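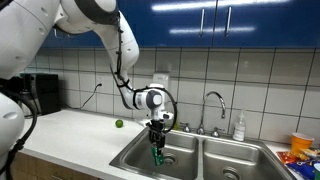 Posted to the bench log by the Xolalpa manipulation group, April 16, 2025

Gripper comparison, sink tasks, continued from the January pages. Same arm, same kitchen bay, same controller build. Only the fingers and the finger controller settings change between runs. Calling them Adano (the linkage gripper) and Hunudico (the parallel jaw) as before.

Adano first. Mounted pointing straight down, cans only. Grasp is on the upper part of the can, which keeps the fingers above the rim of the basin for most of the approach. Drawback is the same one we noted in January: with the grasp that high, the can tilts a little in the fingers. You can see it on the green can over the left basin. Not enough to matter for a drop, probably enough to matter for standing a can upright on the counter. Will measure it when we get to the counter task.

Closing current left at 578 mA. Tried lower values and the can rotated in the fingers when the wrist turned. Did not try higher, did not want dents.

Cable. The gripper lead leaves the wrist, loops over the joint and comes back down to the gripper. The loop is there so the last joint can turn without pulling the connector. It is too big. With the wrist rolled toward the faucet the planner has no idea the loop exists, and the clearance on that side is poor. Two options: shorten the loop and lose some wrist travel, or add a fat collision capsule around the joint. Went with the capsule for now. Planning got slower and two of the approach poses on the faucet side are no longer reachable. Acceptable for left basin work. For the right basin we need to fix the cable properly, as the spout ends above it and there is no room to be sloppy.

Forearm ties are holding. Trim the tails before the next session, they stick out and one of them caught a sleeve.

Hunudico, same poses, after lunch. Swap took longer than it should have because the adapter screws are not the same length and are not labeled. Labeled now, bag is in the second drawer. The parallel jaw holds the can with less tilt but needs a wider opening, and the finger bodies came near the divider on the way down. Had to raise the release height by 4 cm. Cans then bounce on landing. No such trouble with Adano.

Perception notes. Steel sink is still bad for depth. Holes along the back walls of both basins, worse when the overhead light is on. The blue cabinet doors also throw a long highlight, but that is out of the workspace so it does not affect the grasp, only the look of the point cloud. The lime on the counter segments cleanly every time. Shiny crumpled packaging to the right of the sink does not: the blue package splits into 2 segments in most captures. Leave it there, we want the clutter for the Condetholm runs.

Settings as left tonight: Adano mounted, capsule enabled, release height back to the old value, speed limit unchanged. Tool mass in the controller is for Adano. If you swap to Hunudico, change it before you enable freedrive - the arm sags otherwise.

To do
Shorten gripper cable, then rerun the faucet side poses.
Tilt measurement on the counter, both grippers.
Softer pads for Hunudico, ask for the thin ones.
Depth with overhead light off, left basin only.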